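The Lock That Wants You to Slow Down

Bike theft has a way of making people buy the wrong thing. You lose a bicycle outside a bakery, you go home angry, and by the end of the evening you've ordered the heaviest chain on the internet. Then you carry it twice, decide you hate it, and go back to the thin cable you were using before.

Kerstin Wegener sold those chains for years out of a repair shop behind a bus depot, and took a good many of them back. Her answer is a lock called the Skulleveck, which went on sale in June 2019 from a small company named Sarkent. It weighs less than a full water bottle, it bolts permanently to the seat tube, and it talks to your phone. I have been riding with one for 90 days, in rain and on bad pavement, and I have mixed feelings about it.

The idea is simple enough. A steel hoop slides out of a housing, goes around the rear wheel and one leg of a rack, and clicks home. There is no key. You open it by standing next to it with your phone, or by entering a seven-beat tap pattern on a rubber pad if the phone is dead. If somebody moves the bike while it's locked, the housing lets out a noise I would compare to a smoke alarm with a cold.

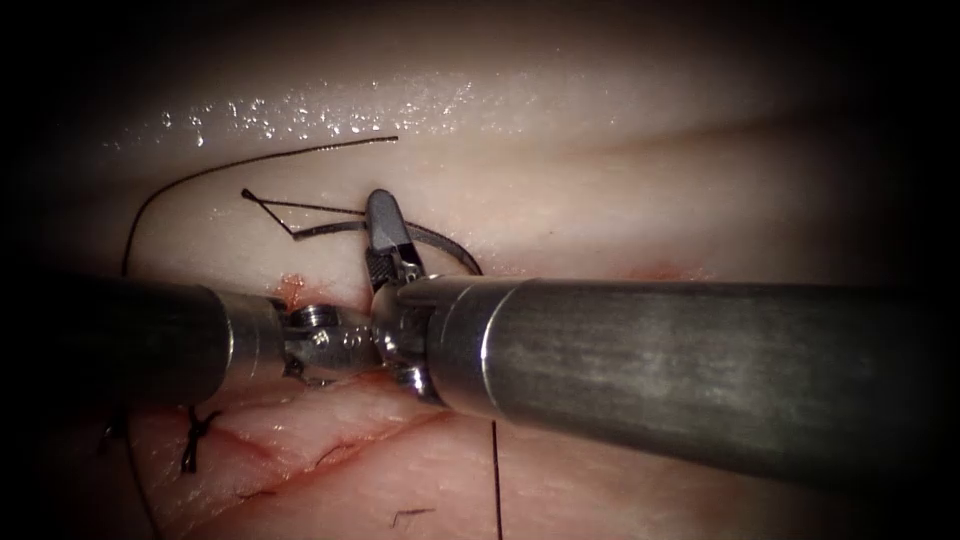 Wegener didn't start with the alarm. The first version was only the hoop and the housing, and she gave it to people she knew. They liked it and forgot to use it. "People would run into a store and leave it open," she told me. "They thought they'd be inside for a minute. That's when bikes go." The current version has a setting that closes the hoop for you if you walk more than a few yards away. It's turned off when you buy it, and I think it should stay off, for reasons I'll get to.

Fitting it took me most of an evening. The instructions assume a round seat tube, and mine is slightly oval, so I ended up cutting a strip of inner tube to pack out the clamp. Lautaro Huenchumán, who builds frames in Urrutia and has fitted a few of these for customers, told me to throw away the supplied bolts and use longer ones. He also told me to put a dab of grease on the threads and to check them after the first week. I did, and one had backed out half a turn.

Once it's on, it stays out of the way. My heels cleared it. It rattled over cobbles until I added a second strip of rubber, and then it stopped. The battery is charged through a port under a flap, and the flap is fiddly with gloves on. I charged it twice in the whole test.

The app is where things get harder to like. It's called Bandard, and it was written by a separate company that also handles the accounts. You have to make an account before the lock will open for the first time. After that it works without a signal, which I tested by putting my phone in airplane mode in a parking garage, but it asks you to log in again whenever it updates. It updated while I was buying onions. I stood beside my own bicycle with a bag in each hand and typed in a password, and a man waiting for the bus asked if I needed help.
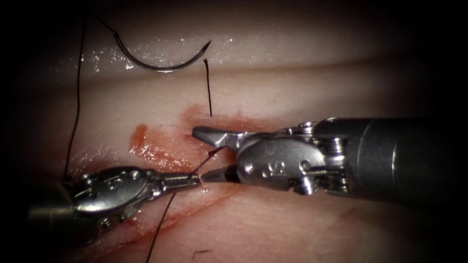
Two robotic instruments handling dark suture thread over a pale pink surface.

Then there is the walk-away setting. On paper it's the best thing about the lock. In use, it depends on how well the phone and the housing can sense each other, and a crowded street seems to confuse them. On two occasions the lock warned me it was about to close while I was still holding the handlebars. It won't close if the wheel is turning, and I never got it to do so, even when I tried in an empty lot. But I was stopped at a light both times, and I didn't enjoy hearing it.

I asked Wegener about this. She said the sensing range has been shortened since my lock was made and that a fix for older ones is due in August. She didn't claim it would solve everything. If you want the setting, wait for the fix.

How strong is it? I'm not equipped to say with any authority, so I took a spare to Nélida Echeverría, who runs the metal shop at a training center and has a professional dislike of thin steel. She went at it with hand tools first. Bolt cutters of the size you could hide under a coat marked the hoop and didn't get through. A longer pair did, with her full weight on the handles. The angle grinder took less time than it took her to find her safety glasses, and that's true of nearly every lock you can carry.

Her view was that the clamp is a bigger worry than the hoop. Somebody patient could undo it, take the housing off the frame, and wheel the bike away with the lock hanging from the wheel. The back wheel wouldn't turn, of course, but a bike that can be lifted can be put in a van. She suggested filling the bolt heads with epoxy. I haven't done it, as I still want to be able to move the lock to another frame.

The price is $400. That's more than I paid for the first three bikes I owned, put together. For the same money you could buy a very good conventional lock and still have enough left for lights and a set of tires. 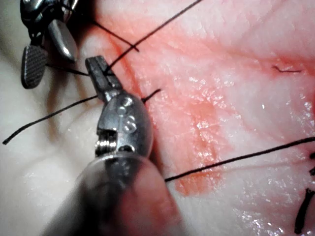
Who should buy one

Carmela De Luca makes deliveries for a pharmacy and locks her bike over and over through a shift. She borrowed my test lock for a stretch and didn't want to give it back. With a chain, she said, she was always deciding whether a stop was worth the trouble. With this she pushed the hoop through and went. She never touched the walk-away setting and she turned the alarm volume down, as the customers on one street had started coming to their windows.

Eulalia Fuentealba, who commutes by train and leaves her bike at the station all day, had the opposite reaction. She wants something large and ugly that can be seen from across the road. The Skulleveck is small and black, and from any distance her bike looked unlocked. She found scratches on the housing one evening and went back to her old U-lock the next morning.

I'm closer to De Luca. Most of my stops are short, and most of them are in places where other people are standing around. For those the lock is quick and I use it every time, which I can't say of the chain in my hall closet. Overnight, or at a station, I'd still bring the chain.

If you do get one, make the account at home, set the tap pattern before you go anywhere, and practice it a few times with the phone switched off. The pattern resets after a full battery drain, and the manual mentions this only on the last page.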